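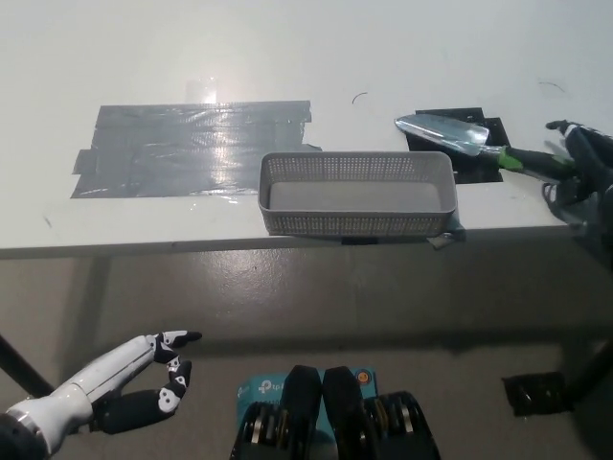
Gundum bench, notebook entry, 2018-11-28. Good session today! Setup finally holds its position well enough that I stopped fussing with it and got on with the pick tests. The big tape patch on the left stays put for now, and so does the black tape square to the right of the basket, where each tool gets laid before a run. I like the trowel lying diagonally with its handle toward the right hand – it gives the fingers a clean approach and keeps the blade clear of the wrist. The lifted edges on that square need pressing down again, or better, fresh tape. The glare off the gray strips is strong near the middle, so I want to try the Kuzmenko diffuser on the overhead light before anyone touches the exposure settings. Saved the current settings as profile 445.

Right hand got its usual check first: open and close 30 times with nothing in it, listen at the knuckles, then look over the cable down by the wrist. No grinding. I turned the grip force down by 2 steps from the August value and love how it feels now, much softer on the close.

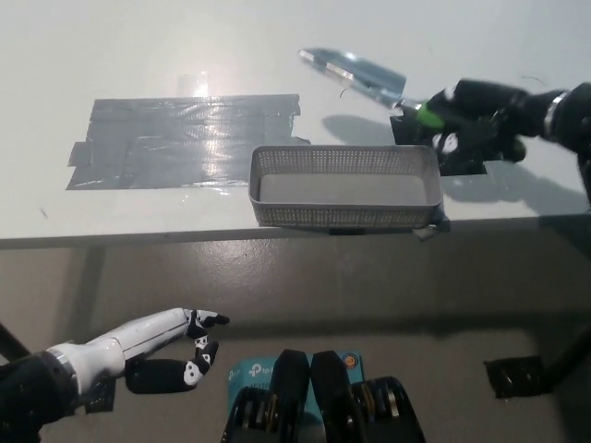
Right hand on the green part of the handle, clear spatula blade out over the table.

Clear plastic is a nice hard case for the Fustilari tracker and I'd like to keep it in the set. Next time, log the spatula runs apart from the metal ones so we can compare them properly.

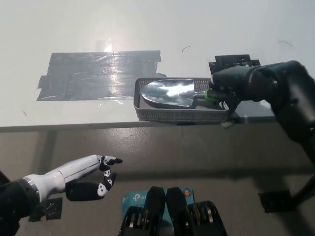 Still to do: wipe down the fingertip pads, check the wrist ring screws on both arms, and mark the basket position on the table with a pencil line so it goes back to the same spot each time. Also copy profile 445 over to the Cadetti controller – it still has the old grip force in it.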